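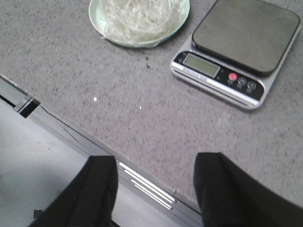
Thin white noodles on a plate next to a digital kitchen scale.

Short-weight noodle packages lead to stop-sale orders in Cundar County

18 January 2020

The Cundar County Office of Weights and Measures has issued stop-sale orders on 11 lots of dried noodles after a retail inspection program found packages holding less than the weight printed on the label. The results were released in a summary report by the office, which is based in Nitcombe.

Inspectors visited 30 stores and weighed 3545 packages of dried rice, bean thread and wheat noodles. Of those, 194 were below labeled net weight by more than the amount permitted for a single package of that size. Most of the shortfalls were small, and the report does not allege that any packer set out to underfill.

The orders apply only to the lots named in the report. Stores holding stock from those lots have to keep it off the shelf until it is relabeled with a correct weight, returned to the supplier, or released by an inspector after a second test. No fines have been issued. The office said it can refer a case for civil penalties if held stock is sold before release, or if the same packer fails repeat inspections.

Net weight, for packaged food, means the weight of the contents without the bag, tray, tie or insert. Inspectors check it by weighing a sample of sealed packages from one lot, subtracting the weight of the packaging, and comparing the average with the label. A lot can fail in two ways. The average can fall below the labeled weight, or too many individual packages can be short by more than the permitted variation. A single light bag in an otherwise sound lot is normally not enough to trigger an order.

Dried noodles bring two complications. The first is moisture. A noodle leaves the drier with a small amount of water still in it and goes on exchanging water with the air. In a sealed film bag the exchange is slow. In a paper wrap, or a bag with vent holes, it is much faster, and a package that was correct at the plant can be light by the time it is inspected in a heated store in winter. Inspectors may allow for this if the packer can supply data on how much moisture the product loses under ordinary storage.

The second is the tare, or packaging weight. Thin rice noodles are often sold as several pressed bundles, each tied with a paper band or string, inside an outer bag. If a packer counts the outer bag as tare and leaves out the bands, every package in the run will be overstated by the weight of the bands. The report attributes five of the 11 failed lots to this cause, four to filling errors, and two to moisture loss for which no supporting data had been provided.

"The band weighs very little, and on one package a shopper would never notice it," said Kimutai Rashidi, who supervises package inspection for the county. "On a lot it is a steady error in one direction. That is the kind of error the test is designed to pick up."

Rashidi said noodles were selected for the program after a routine audit at a Nitcombe grocery last April turned up light packages from two unrelated suppliers. The office had not previously inspected the category as a group. Flour, dried beans and rice have all had programs of their own.

Three of the lots under order were packed by Sirkora, which repacks bulk noodles into retail bags at a plant outside Nitcombe. The company said in a written statement that it had corrected the tare values on its packing line and would relabel the affected stock at its own cost. It also said it would start weighing finished packages at the end of each run, in addition to the in-line check already done at filling.

Another two lots were brought in by Queiroz, a distributor that sells to restaurants and small grocery stores. Aparecida Prado, the distributor's quality manager, said both lots had been packed overseas and had met the labeled weight when they reached the warehouse.

"Our receiving record shows the gross weight of the case," Prado said. "It does not show the net weight of each bag, and it does not show moisture. We can't hand the county a number we never measured, so the order stands for now." She said the distributor had sent samples to an outside laboratory and would ask for a retest if the findings supported a moisture allowance.

The remaining six lots came from packers outside the county. Their names and lot codes appear in an appendix to the report, and the findings have been passed to the weights and measures officials responsible for each packing site.

Store-level results varied less than supplier-level results. The office found no pattern by store size or by neighborhood, and it noted that retailers rarely have any part in filling or labeling the products concerned. The exception was a group of stores that buy noodles in bulk and bag them on site. Those packages are labeled by the store, and the store is responsible for the weight. Two of the four filling errors involved packages of this type. In both cases the scale passed its own accuracy test, and the fault was traced to the tare value stored in the scale for that item.

The report recommends that stores packing their own noodles review stored tare values each time the bag, label or tie changes, and keep a dated record of the review. It also recommends that they print the weight of each bag as packed, in place of a single nominal weight for the whole batch. Neither step is required under current county rules, though the office said it is considering a written guideline for store-packed dry goods.

Shoppers who want to check a package at home can do so with an ordinary kitchen scale, within limits. The contents should be weighed without the bag and ties, on a level surface, with the scale set to zero first. Any plate or bowl used to hold the noodles needs to be zeroed out as well. Broken strands and crumbs left in the bag are part of the net weight and should be included. Household scales are not certified for trade use, and a difference of a gram or two can come from the scale itself, especially with light loads. Cooked weight is of no use for the comparison - the label refers to the product as sold, and noodles take up water when they are soaked or boiled.

The office asks anyone reporting a light package to keep the wrapper. An inspector needs the product name, the labeled weight, the lot code and the name of the store. An opened package cannot be used as evidence in an enforcement case, but a complaint can prompt a visit to the store while sealed packages from the same lot are still on sale. Refunds are handled by the retailer, and the county has no part in them.

Packers have 30 days from the date of an order to request a retest or submit moisture data. Retests are carried out on a new sample from the held stock, with the packer or distributor allowed to attend. Stock that passes is released the same day. Stock that fails has to be relabeled or withdrawn from sale in the county.

A follow-up inspection is planned for April and will cover the packers named in the report, along with the stores that bag noodles on site. The full report, including the appendix of lot codes, is available at the office counter in Nitcombe and can be mailed on request.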